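4. Preparing the pad and sewing the first row

Trinano Practice Pad, item 739

Please read this whole section one time before you open the bag. The first row of stitches takes more patience than the later ones, and it is easier when all things are already on the table in the right order.

4.1 What you need

The pad, in its sealed bag
The tray with the Pralness holding strips
Thread with curved needle attached, cut length 44 cm
A bowl of clean water with one drop of hand soap
Two soft cloths without loose fibres
A closed container for used needles
Your two instruments and your usual scissors

The starter set contains 3 packs of thread. One pack is enough for a first row if you leave short tails. Beginners normally use more, so keep the second pack within reach.

Caution: The needle is sharp also when it is used only for practice. Count needles before and after each session, and write down both numbers on the card in the lid of the box.

4.2 Placing the pad

1. Open the bag along the printed line. Do not pull the pad out by one corner. The silicone can tear at the folds, and a tear there can not be repaired.

2. Rinse the pad under lukewarm water. New pads have a fine powder on the surface which makes the thread dull.

3. Lay the pad in the tray with the folded side up. Press it down with a flat hand, first in the middle and then outwards.

4. Push the holding strips over two opposite sides. The pad should lie firm but not stretched. If you see that the cut opens by itself, the strips are too tight.

5. Turn the tray until the cut lies in the direction in which you want to practise. Both directions are useful. Many teachers begin with the cut lying across and change to the lengthwise position in the second week.

6. Dip a cloth in the soap water and wipe the surface. It should shine, but there should be no water standing in the grooves.

Note: The pad dries during work. Wipe again every 20 minutes, or earlier if the thread begins to drag. A dry pad holds the thread back and you will pull harder than you should.

4.3 Light

A wet surface gives many small reflections. Place the lamp a little to the side and look over the pad from your working position before you start. Dark thread is easy to find on pink silicone, but in the deep grooves it can be lost in shadow. When this happens, move the lamp and leave the tray where it is.

4.4 Handling the thread

The thread is the part that causes the most trouble in the first days. Please practise the following steps without tying any knot.

1. Take the thread from the card in one slow movement. If it keeps the shape of the card, hold it at both ends and stretch it gently for a few seconds.

2. Make one stitch through both sides of the cut and pull the thread through until only a short tail remains.

3. Take hold of the thread close to the place where you want to work with it. A long free piece between the jaws and the pad will swing and catch on other stitches.

4. Bring the jaws of both instruments together above the cut. They may come very near to each other, and at this point you should move only one side at a time.

5. Let the rest of the thread lie on the pad in a long loop, towards you, where you can follow it with the eye. Do not let it go under the seam you are sewing.

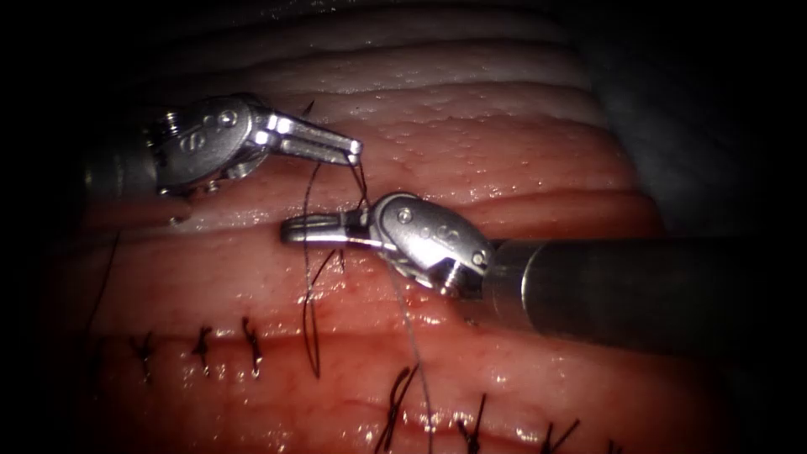

6. Change the grip from one side to the other a few times. The thread must never be free in the moment of changing. Close the second jaws first, then open the first ones.

7. Pull the loop smaller slowly and stop when the thread touches the surface. If the edges of the cut rise up or make a fold, you have gone too far.

Caution: Do not squeeze the thread again and again in the same place. It becomes flat there and will break when you tie. If you feel a rough place with the finger, cut it away and begin with the good part.

4.5 Holding the needle

The needle is curved, so it wants to travel in a curve. Most of the damage which we see on returned pads is long tears beside the cut, made by a needle that was pushed straight forward.

1. Pick up the needle between the flat faces of the jaws. Hold it on the body of the curve, away from the point and away from the end with the thread.

2. Check that it does not turn when you touch it lightly with the other instrument. If it turns, lay it down and take it again. Correcting the needle while it hangs in the air takes longer, even if it looks quicker.

3. Put the thread to the side before you enter the pad. There should be a free loop, and the loop should not cross the path of the needle.

4. Set the point on the surface and turn the wrist so the needle follows its own curve. Enter on the far side of the cut, come out in the cut, then enter again on the near side. When you are more sure, you can do both sides in one movement.

5. Keep the other jaws close to the place where the needle will come out. Wait there. As soon as enough of the needle is visible, take it and only then open the first jaws.

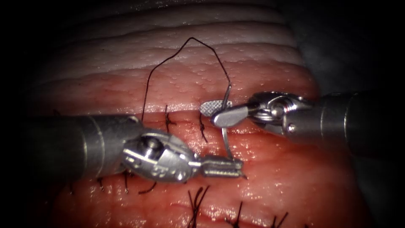

Curved needle in the right-hand jaws, thread led away to the left in a high loop. The left-hand jaws wait close to the lower end of the needle.

6. Draw the needle out along the curve, and after this pull the thread.

Note: When the needle bends, throw it in the needle container. Do not try to bend it back. A needle that has been bent two times often breaks inside the pad, and the broken piece is very hard to find in silicone of the same thickness everywhere.

4.6 Checking the jaws between stitches

Small pieces of silicone collect between the jaws. They are soft and you do not feel them, but the needle will slip.

1. Bring the tip to the side of the pad, away from the sewn part.

2. Turn it so that the jaws point upwards and open them a little.

3. Look into the gap from the front. The gap should be clear from the top to the bottom. Look also at the round hole and at the pins on the side, where short ends of thread like to hide.

4. Wipe with the damp cloth in the direction of the tip, never towards the hinge.

5. Close and open the jaws two times and continue.

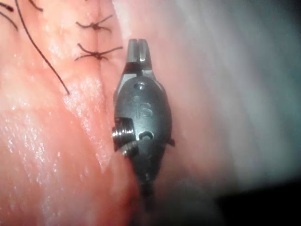

Jaws upright and slightly open, next to the pink surface. Look at the gap, the small hole and the threaded pins at the side.

Caution: Do not use a pin or a knife for cleaning the gap. A scratch on the inner face cuts the thread later. If a piece sits very firm, put one drop of Ament cleaning fluid on the cloth, hold it against the place and wait one minute.

4.7 Tying and cutting

1. Tie each stitch before you begin the next one. A running seam is described in section 6 and should not be tried on a new pad.

2. Lay the first throw flat. Pull both ends to opposite sides of the cut and low over the surface.

3. Lay the second throw in the other direction, and then the third as the first. Pull each one with the same force. For this pad three throws are enough.

4. Move the finished knot a little to one side, so it does not sit in the cut itself.

5. Cut both tails short, but leave enough that you can find the knot again. Put the cut ends at once in the waste. If they stay on the wet pad they look the same as a loose stitch, and you will search for the mistake.

6. Go on to the next stitch. Try to keep the same distance as before. You may mark the distance with a water pen on the first pad, later please work without marks.
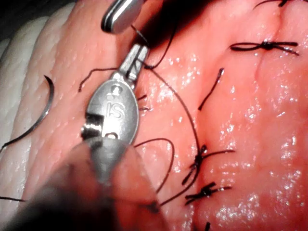

Tied knots along the closed cut, in dark thread. The tails are cut short.

7. When the row is finished, look along it from one end. The edges should meet and stand up very slightly. If one edge lies over the other, the bites on the two sides were not of the same size.

4.8 After the session

1. Count the needles and close the needle container.

2. Cut every stitch beside the knot and pull it out from the side of the knot. Never pull the knot through the silicone.

3. Wash the pad with soap water, also inside the cut. Rinse until no foam comes.

4. Let it dry lying flat, cut side up, away from sun and heating. The grooves need longer than the rest – normally until the next morning.

5. When the pad is fully dry, dust it thinly with the Boonchu powder and put it back in the bag. Do not put two pads in one bag, they stick together.

Note: Old needle holes stay visible. The pad can still be used as long as a new stitch holds when you lift it lightly. For a fresh row, place the new stitches between the old holes.

4.9 Common problems

The thread breaks when tying.
It has been squeezed too often, or the pad was too dry. Take a new piece and wipe the surface.

The needle turns in the jaws.
Clean the jaws as in 4.6. Check also that you hold the needle on the body and with the flat faces.

The stitch tears out.
The bite was too small. Enter further from the edge. If the place is already torn, leave it out and continue after it.

The knot stays loose although you pull.
The first throw opened while you were laying the second one. Keep a light pull on one end, or use a double first throw.

The cut does not close in the middle of the row.
Loosen the holding strips first. In most cases the pad was stretched in the tray and the stitches are good.

The pad moves in the tray.
There is water under it. Lift it out, dry the underside and the tray, and lay it in again.

Questions about this section and orders for single holding strips can be sent to Elsa Ekström in product support. Please write the item number and the number which is stamped on the underside of your tray.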